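Notebook, dye bench, November, started just after 8 am

Carrying on from the madder strips. The second vat is the better one and I don't know why yet. Same wool, same weight of root, same tap. Only differences I can find in my notes are that vat B sat overnight with the lid on and vat A didn't, and that A went over 70 for a bit when I was on the phone to Prurneck about the late fleece. So heat, probably. Browned it. A is a flat brick colour, B is a proper orangey red with some life in it.

Strips pinned to the inside of the cupboard door, A on the left. Please don't move them, they are for the light test and the side facing in is the control.

Hollis rinsed the lot in the deep sink and says A bled for much longer. Will wash a piece of each again with the Govex soap and see if that holds up. Not the green bottle, that one is for floors.

Alum. We are still weighing this badly. The small scales drift if the heater is on underneath, so turn it off, wait, zero, then weigh. Bahman got 339 g for a batch that should have been nearer 320 and when he did it again with the heater off it came down to where it ought to be. That may explain the sticky feel on the last skeins as well. Too much alum and the wool goes tacky, we all know this and we all did it anyway.

Recipe as it stands for the next lot:

wool scoured, rinsed, kept damp
alum at 12 per cent of dry weight
cream of tartar at 6
hold just under a simmer for an hour, then leave in the pot till cold
into the madder wet, no drying between

Vinh wants to try it without the tartar. Fine, but one skein only and label it BEFORE it goes in the pot. I have a bag of unlabelled skeins on the shelf from the summer that could be anything. Two of them might be weld. One might be onion.

Scouring. The Simiyu fleece took three goes and still came out greasy at the tips. Sharon thinks we are letting the water cool too far before lifting it out so the grease settles back on. Makes sense to me. Next time lift it while it is still too hot for bare hands, gauntlets are on the hook, and drain it on the rack in place of squeezing. Squeezing is what gave us the felted lump. The felted lump is now a pot holder. 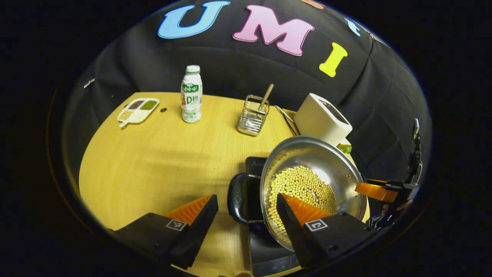 Water. Did the hardness strips again at the tap and on the butt outside. Tap is hard, same as always. Rain butt is soft but has bits in it, so strain through the old pillowcase. Madder likes it hard, so tap for madder, and a pinch of chalk if we ever use the butt. Cochineal the other way round, butt only. Last time someone did cochineal in tap water we got a dull purple and I spent an afternoon blaming the insects.

Indigo, quick note before I forget. Vat is alive but sulking. Surface was blue with hardly any coppery skin on it, liquor underneath a murky green when I parted it with the stick. Should be more yellow. Warmed it to 45 and put in a spoon of the fructose and a small amount of lime, stirred slow with no splashing, lid back on. Looked again at 11.20 and it was a bit clearer. Not ready. Nobody dip in it today please, every cold wet skein that goes in takes more air with it and we are back to the start.

Erick asked why we don't just make a fresh one. Cost, mainly. The Gekeder powder has gone up again and I've only got the one tub left. Also an old vat gives nice pale blues when it is tired, and we have an order for pale. So it stays.

Dip test at 2.40 pm, cotton strip, one minute under: came up yellow green and turned over the next few minutes to a mid blue. Patchy down one edge where I held it. Better than I hoped. Second strip, three dips with airing in between, darker but still not what I'd call dark. Both rubbed off on my thumb when dry so they want a good rinse with vinegar in the water before anyone judges them.

Walnut. The husks have been soaking since I was last on this page and the smell has got as far as the stairs. Bucket moved outside, brick on the lid. Strained off a jugful and ran a bit of unmordanted wool in it, an hour at low heat. Lovely dark brown, no complaints. Put a rusty nail in half the jug and that went nearly black, but the wool felt harsh after. Iron eats it. Keep the iron short and at the end, five minutes if that, and do NOT use the good steel pot for it. The enamel one with the chip is the iron pot and has been for years. I've painted a line round it so there's no arguement.

Light test, such as it is. Card strips in the south window, half covered with foil, going since the start of last month. Madder no change I can see. Weld no change. Turmeric has gone, compleatly gone, pale straw where it was bright yellow. Which everyone says it does, and so it did. Red cabbage gone to grey. I'd stop bothering with both except people at the open day always want to see the cabbage change colour with the vinegar. Keep some in the freezer for that and sell nothing dyed with it.

Red onion skins not in the test yet. Add.

To get: pH strips, cotton tape for labels, pencil that writes on cotton tape (the laundry pen ran in the scouring bath, Hollis's fault for buying it, mine for using it), chalk, another thermometer. The glass one reads two degrees under the probe and I don't trust either.

To do:
wash test on A and B
Vinh's skein without tartar
feed the indigo again in the morning if it's still green
weigh what is left of the alum with the heater OFF
ring Prurneck again about the fleece

Stopped 5.15, vat at 38 and wrapped in the blanket. Hands brown to the wrist.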